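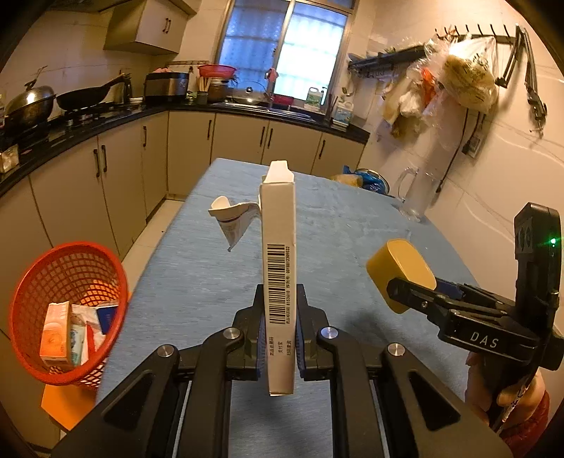

Carton with barcode on the side panel.

From: Liudmyla Hrynyshyn
To: Peltdale members list
Date: Mar 24, 2024
Subject: Re: Revised kerbside recycling rules

Dear members,

Thank you for the queries received on the revised schedule. One is quoted below.

> Does the new limit apply to the units on Carroll Street,
> or only to the houses? Our February notice mentioned
> houses alone.

The limit applies to all 208 properties in the Peltdale service area, units included. The February notice was incomplete and has been withdrawn.

Cardboard is to be flattened and placed in the yellow-lidded bin.
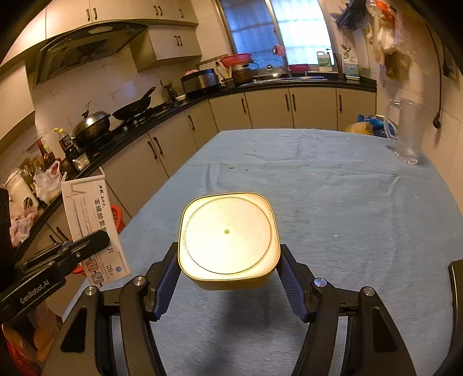
Rigid plastic containers are accepted if rinsed. Soft plastics remain excluded, and Clultum will leave a tag on any bin in which they are found. After 5 tags the service to that property may be suspended pending review.

Enquiries about missed collections should be directed to the Gratitmont depot, quoting reference 872.

Yours faithfully,
Liudmyla Hrynyshyn
Waste Services Liaison, Peltdale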